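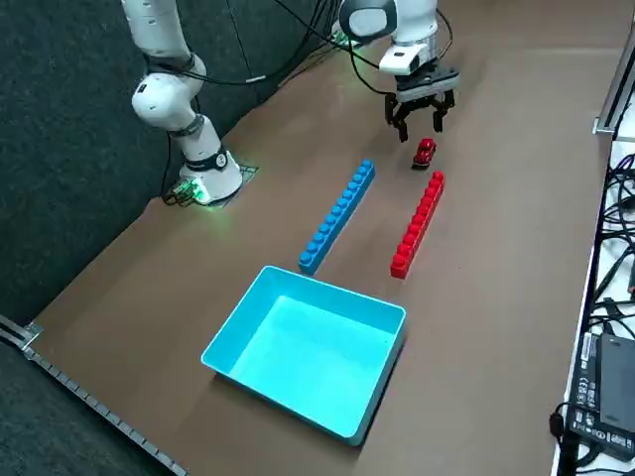 Fig. 1. The block rows, the red car and the turquoise tray on the table.

Print | E-mail

Furkby: a tidy-up game for the table
Student project report, Tamsin Esposito and Fahad Ansari
November 30, 2018

1. Purpose

In our course we had to design a small game with toys that already exist. We chose tidying, as it is a task which many children do not like. In Furkby the child builds two long rows from studded blocks, one blue and one red, and drives a car along them. At the end everything goes in the tray.

2. Table surface

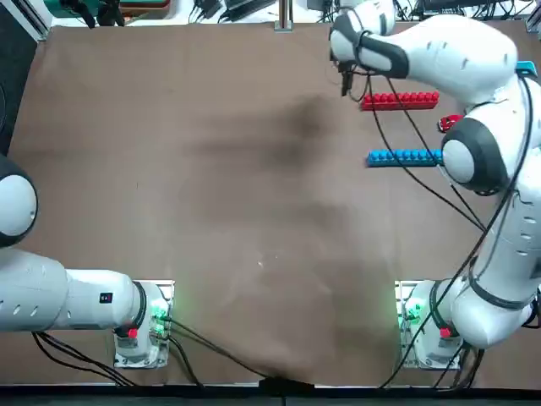 The choice of surface took us more time than the rules. We wanted a calm color, so that the blocks and the car are easy to see for a child. The brown sheet is smooth and fills this need, but it shows marks very clearly. There is a broad dark stain across its upper middle, with other smudged patches, and for a real product we would look for a material that hides them better. Fahad also proposed a printed road, but we left this idea for later.

3. The rows

The rows lie parallel, with a gap between them for the road. We first tried them in September as a square, and it was difficult to drive around the corners.
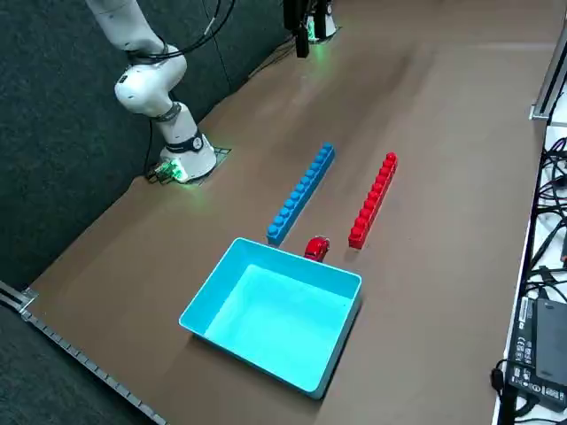 With parallel rows the rules became shorter - we could remove the whole part about turning. One round should take about 110 seconds, including the tidying. We have not yet decided if the blocks must be taken apart before they go in the tray, or if a row may stay whole.

Print | E-mail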